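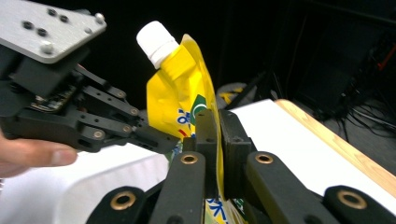 *Spout pouch in the jaws, second gripper coming in from the left.*

Hi all,

Catching up on the chores thread after a busy October. Somebody wrote:

> I keep hearing that we're a couple of years off a machine that'll put the groceries away. I run a packing bench at Noltby and I'd settle for one that can pick up a refill pouch without squashing it. Has anyone here seen it done, or is it all boxes and blocks? Cans and cartons don't count, we've had machinery for those forever.

I can speak to the pouch part a bit, as I've been hanging around the Jirura bench lately and pouches are a favourite headache there. A carton has sides. A pouch has sort of an opinion about where its sides are, and it changes its mind as soon as you touch it! Pinch the body and the film wrinkles, the contents go somewhere else and the whole thing leans over. Go for the cap and you've got something firm to hang on to, but then all the weight is swinging underneath.

At the moment it's people doing the work, with a gripper in each hand, and the machine is supposed to learn from what they do. I had a go myself and it was humbling. I've been putting away groceries my whole life and it took me 30 tries before I could stand a pouch up without chasing it over the bench. You lose all the feeling in your fingertips, and you don't realise how much of the job that was – the little squeeze you give a thing to find out how full it is before you commit to lifting it.
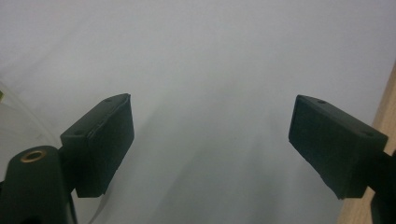
The other thing I'd flag for the Noltby question is speed. Bakos (the packing trial, not the conveyor people) wanted 165 pouches an hour off one bench, which sounds modest until you watch someone very careful do five in a row. A bored teenager on a summer job would beat that without taking their earbuds out. I don't think that makes it hopeless, but I wouldn't be ripping out anybody's bench this year either.

At home I'm more optimistic, oddly enough. I couldn't care less if it takes all afternoon to fill the pantry while I'm at work, as long as there's no fabric softener on the floor when I get back. It's the spills that worry me. One burst pouch and you've got a second chore that's a good deal harder than the first one.

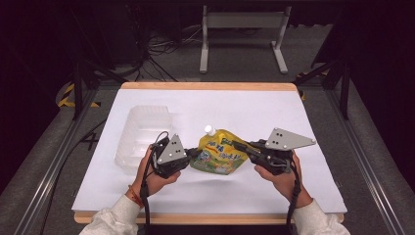
Someone further up also asked whether two hands are really needed. For a pouch lying flat I'd say yes, mostly. One side steadies while the other gets a grip, and you do it yourself at the kitchen counter without thinking. The Boltesis crowd swear by a single arm and a suction cup, and that might be fine for flat film, but I'd like to see it cope with a half-empty one that's all creases.

If Noltby has a box of odd-shaped refills that never pack properly, could you post the sizes to the list? I'd love to know which ones your people dread.

Cheers from a cluttered bench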